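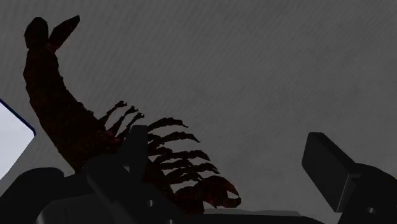

My neighbor over in Flanbridge swears that washing a tablecloth by itself is a waste of water, and that a couple of towels in the same load never hurt one. I've tried it her way. Lint everywhere! So mine go in alone now, cool water, short spin, and I pull them out the minute the machine stops.

Stains first, though. Grease gets a drop of dish soap and a gentle rub from the back of the cloth – leave it for an hour if you can. Red wine gets cold water and patience. Candle wax goes in the freezer, cloth and all, and then you flick it off with a butter knife.

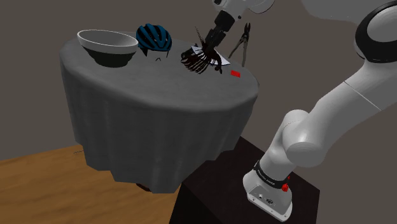 Wrinkles are where I got lazy, and I'm not sorry. I hang the cloth over the shower rail while it's damp, smooth it with my hands and let it drop. On a round table the folds hide a lot anyway, and a gray cloth like this one is kind to anybody who skips the iron. Do clear off the bike helmet before company comes (ours lives on the table too, all through November).

For storage I roll mine around a cardboard tube from Trastwood, 3 to a tube, with the oldest one on the outside.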